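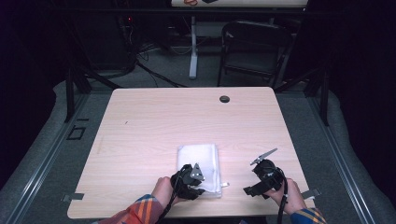
Photo: Dalia Ozoliņš / Pilten workshop

ok so a few of you asked what I do all day now that I'm on the Kurkix project, and the answer is that I fold towels. Small white ones. With a gripper in each hand, on a table, for a robot to learn from. Thread!

The short version: you hold the grippers, you do the job, everything your hands do gets recorded, and later the arm gets trained on it. We're aiming for 800 good folds by the end of September. Tonight we're at 20. Please be nice to me

First thing I learned is that I have been cheating with my fingers my whole life. When you fold a towel you sort of pinch and roll the edge and feel for the second layer. Take that away and you're picking up cloth with two salad tongs (expensive salad tongs, sorry Arūnas)

Corners are the worst. Come in too flat and you push the cloth along the table. Come in too steep and you grab both layers and the whole fold comes up with you. I now tip my wrist a little and slide in from the side, and that's been SO much better

Also the cables! They hang down past your wrists and if you turn the wrong way they tug just enough to spoil a fold. I've started doing a little shoulder wiggle before each take to get some slack. Arūnas Krūmiņa says he can see the wiggle in the data. I'm keeping the wiggle

Someone asked if you have to be perfect. No, and we don't want the messy ones thrown out either, as long as you fix the mess. If I miss a corner and go back for it, that's a keeper. If I drop the towel and say a bad word and stop, that one goes in the bin

What you can't do is rush. My early folds were fast and jerky and when we played them back on the arm it looked like it was swatting a fly. Slow hands, small pause before each grab, small pause after

We tried the other way too, driving the arm by remote from across the room. Same towel, same table. It took me 4 tries to get one corner over. You lose all the feel and you're guessing at depth the whole time. Arūnas is way better at it than me and he's unbearable about it

Next up is the same fold with the towel starting crumpled, which I'm dreading a bit. If anybody at Muson or Pickering has done cloth by hand like this, how do you find the first corner? Replies are open, I'm off to stretch my thumbs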